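Fodor Film Society Newsletter
Spring Season: The Costumed Hero on Screen

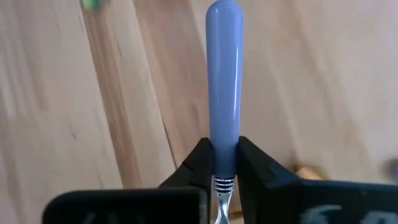 The Society is pleased to confirm the program for its spring season, which is devoted to the superhero film before the age of the shared universe. Screenings begin in March at the Plevby Theater and continue through the end of May. All evening programs start at 7:30 p.m., with doors open from 7:00 p.m.

Members will recall that last year's survey expressed a strong wish for a season of popular cinema. Of the 389 members who replied, 135 named comic book adaptations as their first choice, ahead of both musicals and Westerns. The programming staff has taken this result as its starting point and has chosen to look at the decades in which such films were made one at a time, often by studios that had little faith in them.

The season opens with the theatrical serials of the 1940s. These were shown in weekly chapters, and the Society will follow the same practice by placing one chapter before each feature. Batman, released by Columbia in 1943, has been selected for this purpose. Members who attend every screening will see the first eight of its fifteen chapters. The remaining chapters will be shown together on a single afternoon in May, with two intermissions. Viewers should be aware that the serial was produced during the war and contains racial caricature that was common in the studio output of the time. A printed note will be available at the door.

The central part of the season concerns the period from 1978 to 1992. Richard Donner's Superman will be shown in its original theatrical version, followed a week later by Superman II. The two productions were planned together, and much of the second film was shot before the first was finished. A short introduction will address the change of director on the sequel and the later release of an alternate cut. Tim Burton's two Batman films will follow in April. Attention will be given to the production design of both, and in particular to the way the second film moved almost entirely onto studio stages.

The Society has also made room for less familiar titles. Danger: Diabolik, directed by Mario Bava in 1968, is included as an example of the European comic strip film – its lead is a thief, and the picture has no interest in reforming him. The Rocketeer will be shown as the family matinee in April at 2:00 p.m. Children under 12 will be admitted free when accompanied by a member.

Two evenings have been set aside for discussion. The first will consider how secret identities are handled on screen, and why so many adaptations spend their opening hour on the origin story. The second will look at the cameo appearance, from the brief roles given to serial actors in the 1978 Superman to the surprise casting that audiences now expect as a matter of course. Both sessions will take place in the upstairs room at the Plevby and are open to members and their guests. Advance reading is not required.

Season passes are priced at $50 and cover every feature, the serial afternoon and both discussion evenings. Passes may be reserved through the Society's online account page or at the theater box office during normal hours. The main auditorium holds 452, and reserved seats will be released to the general public ten minutes before each program begins. Members who hold a pass but are unable to attend are asked to cancel by noon on the day of the screening.

Program notes will be issued in a single booklet this year, printed by Flondesska. The booklet contains an essay on each feature, full credits and a short list of further reading. Pass holders will receive one copy at their first screening. Additional copies may be purchased while supplies last. A large-print edition can be supplied on request with two weeks' notice.

The Society wishes to thank Zostetero for its continued support of the projection fund. The fund has allowed the theater to service its 35mm equipment over the winter, and two of the season's features will be presented from film prints. The remaining titles will be shown digitally. Print availability is outside the Society's control – any change in format will be posted on the website as soon as it is known.

Open captions will be provided at all matinees. Assistive listening devices may be collected from the box office before every program and should be returned there after the screening. Wheelchair spaces are located in rows F and M and should be reserved in advance.

Proposals for the fall season are now being accepted. Members may suggest up to three titles each, using the form on the account page. The form will close at the end of April.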